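Ploro Teleoperation Group
Minutes of the April meeting

Start: 2:10 p.m.
Minutes: Silvan Strebel

1. Previous minutes
Accepted with one change. Item 4 should say the leader arms were recalibrated, not replaced.

2. Recording count
The two-arm tabletop set stands at 1573 accepted demonstrations. The agreed total for Nultex is 3774. Operators are asked to stop logging practice runs under the same task name. These have to be pulled out by hand and it took most of a morning last time.

3. Toy row tasks
The group went through the instructions for tasks that use the pigs and the toy cars. The current wording, "line up the animals," is read differently by different operators. Some start from the left, some start with whichever pig is nearest the gripper. Agreed that the starting order stays free but each operator must finish one row before touching the other. The written prompt will be changed to "put the pigs in a row, then put the cars in a row in front of them."

There was a longer discussion about closing the gripper on the pigs. Two operators squeeze the trigger all the way every time. The model trained on the last batch does the same and tips the toy over. Operators should close only until the toy is held, wait a moment, and then lift. Silvan will record 70 fresh demonstrations done this way before anyone else changes their habits, so the two styles can be compared.

4. Handovers
Passing an object from the left arm to the right arm was tried by hand guiding and by remote control. Hand guiding gave smoother paths, but the person's arms kept blocking the overhead view. Handovers will be recorded by remote control only. Hand guiding stays allowed for setting home positions.

5. Failed attempts
Vasseur asked whether drops should be kept. Agreed to keep a run if the operator picks the object up again and finishes. A run that is given up halfway is marked as failed and saved to its own folder. Up to 100 of these will be kept per task.

6. Office objects
The calculator and the stapler stay in the object list. The stapler is to be grasped across the middle and not by one end. Lelum would like longer instructions that mix office objects and toys. Left open until the row tasks are done.

7. Any other business
The foot pedal at the second station sometimes misses the stop signal. Operators should check the end of each recording until a new pedal comes.

End: 3:25 p.m. 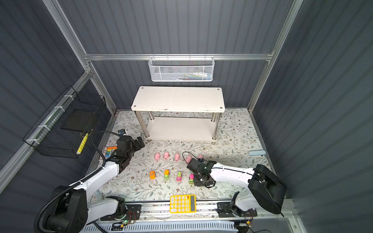

Silvan Strebel
Teleoperation lead, minutes

Two-arm cell with the pigs and cars on the mat, see item 3. Corrections to these minutes go to me before the next meeting.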